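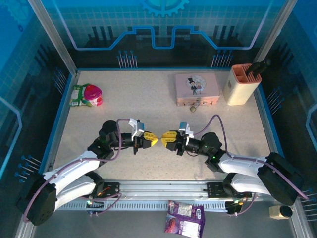

Figure 3. Table layout before packing.

3.2 Item placement

Packing order was compared across 37 layouts on the Plarkby table. Each layout combined soft packaging with at least one rigid item. In Figure 3, the green and white packet and the small round container with the magenta-pink lid are adjacent at the upper left, while the pale pink case lies toward the back right. Layouts with adjacent small items were assigned to the Costigan subset (14 layouts) and analyzed separately.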